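Ticket 92 – open day demo, bedroom station
Opened by: Yhon Condori
Status: waiting on Skestari

Hi Kilian, me again! Logging this while it's fresh. The bedroom demo fell over twice in front of the Stavow visitors. The arm opened the drawer fine, then stopped dead over it with "target not found" on the screen. Restarted, same again. Everyone was very nice about it, but I'd like it sorted before the Varnero lot come.

First I swapped the network cable (no change), then put the speed down to 50 – no change either, just slower. After that Tumaini and I went through the tidy-up by hand, drawer open, tissues and all, to check the layout against the task sheet.

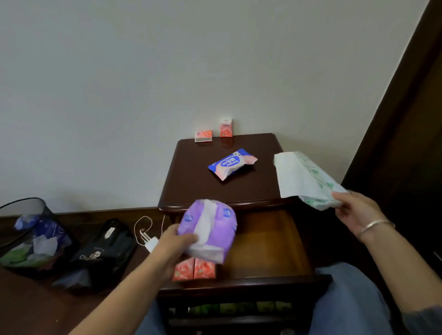

Drawer station, manual run. Purple pack over the open drawer, pink boxes on top and inside.

The sheet still says the top should be clear at the start, so that's one mismatch. I've also got a hunch about the shiny top, as the little boxes reflect in it a bit. Tumaini reckons it's the old item list from February and she's usually right.

Update: loaded list 51, got one clean run, then the same error on the next. Log sent to Skestari. Could you bring the matt cloth over from the Gowda room?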